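Hovance shared shop — August update on the packing arms

Hi all, and thanks again for the second half of the grant. I've spent 1425 dollars of the 2712 so far, mostly on motors and cable, and the receipts are in the shared folder. Both arms are hanging over the table now and I'm so much happier with the reach (the old floor mount is in the scrap pile, good riddance).

The gripper can hold a crinkly snack package at a tilt, which was my big worry back in the spring. I've logged 286 picks since the last report. Bagged snacks are going better than I'd hoped — the big noodle multi-packs are still a headache.

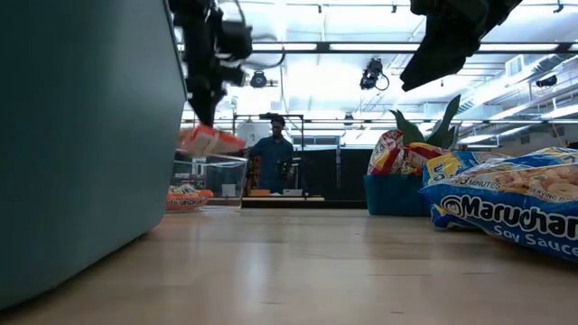 Posted by Begay

Clear bins are next on my list. The software I wrote loses the rim under our bright ceiling lights, so I'm trying out matte tape along the edge. The teal bins give me no trouble at all!

I'd like to move almost 100 dollars from the Monberg parts line over to spare finger pads, if that's okay with you. Just reply to this and I'll order them. Next update will have the two arms passing things to each other, or at least trying to.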